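**Perketti Two-View Capture Kit**

Perketti records demonstrations of household handling tasks for teams training manipulation policies. The kit pairs a wrist camera, mounted close to the fingers, with a head-height camera covering the wider work area. Both streams share one clock and are written to the same episode file.

The wrist view supplies contact detail: finger position, object tilt, the gap remaining on the open side of a grasp. Dim interiors and dark backgrounds are normal in homes, and such episodes should be kept. 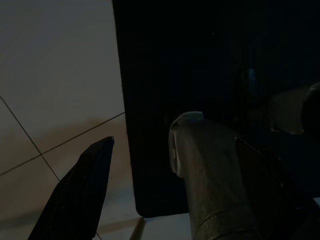 Exposure is set per camera and stored with each episode. Automatic exposure can be locked before recording. Each drive holds 624 episodes at the default settings; older episodes are never overwritten.

Episodes are segmented by task phase in Irkora, the desktop review tool supplied with the kit. Labels are free text or drawn from a site list. Clifford Simard's integration notes cover import of existing Hollis arm logs.

Kitchens are the most common site. Appliance doors should be recorded open as well as closed, with ordinary contents on the shelves and floor items left where they are.
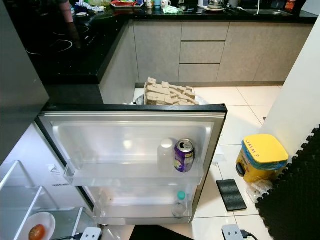 Camera height is adjustable and should stay fixed within a session. Recalibrate after any change of mount.

| Item | Value |
|---|---|
| Part number | 1096 |
| Cameras | 2 |
| Kit weight, g | 3000 |
| Wrist mount weight, g | 207 |
| Review software | Irkora |

Spare wrist mounts and drives are ordered through Clikow.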